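Garkuten Plastic Hangers, Beige

Home > Wardrobe and Laundry > Hangers > Plastic

Item no. 2227
Sold by the box
In stock at Plosbridge

The Garkuten is a broad-shouldered plastic hanger for shirts, knitwear, jackets and light coats. We have stocked it since Jilex stopped making their wide model, and most customers who bought that one have moved over to this.

The shoulders are wide and rounded, so a jumper keeps its shape and does not end up with a point at the top of each sleeve. The arms have a fine texture and are open in the middle, which keeps the weight down when you have a full rail. A coat straight off the washing line can go on it, as the plastic does not mark or swell.

The hook is metal wire with a small knob at the tip. It will go over any normal wardrobe rail, and over most door tops if the door is not too thick.

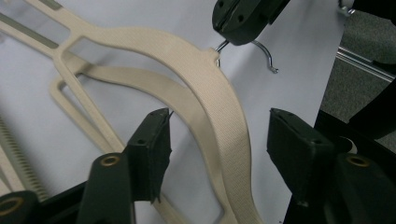
Garkuten hangers in beige, with silver wire hook.

Weight and packing

Each hanger weighs 115 g. A full box holds 200. We also do a trial pack of seven for people who want to see the colour at home before they order a box. The trial pack goes out by ordinary post.

Colour

Beige only, with a matte finish. It is on the creamy side, so if you are matching it to pure white fittings it will look darker. The colour can vary slightly from one batch to the next. If you need several boxes for one shop or one set of wardrobes, please order them together and say so in the notes.

Care

Wipe with a damp cloth and a little washing-up liquid. Do not use scouring pads or bleach. Keep them off radiators.

Goes with

Son clip-on trouser bar
Son rail dividers, plain
Garkuten children's hanger, beige

Delivery and returns

Orders placed before noon leave Plosbridge the same working day. Full boxes are sent by carrier and someone needs to be in to take them. Unopened boxes can be returned within a month. Trial packs can be returned opened, as long as all the hangers are there.

The next delivery from the factory is due in August. Trade customers can reserve boxes from it by ringing the shop.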